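Switching electricity suppliers, part two

25 Jun 2021

The final bill from Gauthier came this morning, so I can finish the story I started in January. For anyone who missed it, I wanted to find out what our flat uses in a year and whether the Jorham tariff would be cheaper.

I read the meter on the first of each month and wrote it on the calendar in the hall. The total for twelve months was 3912 kWh. That is more than I guessed. The water heater takes the biggest share, and I have now set it to run only at night.

Zuzana Ševčík from downstairs lent me her plug-in meter and I left it on one appliance at a time. The desktop computer and its screen came to 117 kWh a year. The old chest freezer in the cellar came to 676, and we keep mostly bread in it. It goes to the dump next month.
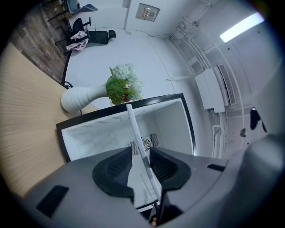
Mini fridge with the door open.

The switch itself took 3 weeks. Jorham asked for the meter number and a recent reading, and then asked for both again. Gauthier charged no exit fee, but they did send a letter asking me to stay, with a discount that ended before the letter arrived.

Radomír Holub asked in the comments whether the night rate is worth it without a water heater. I don't think so, going by my numbers, but check the standing charge first. Mine went up a little.

I'll post the first Jorham bill when I have it.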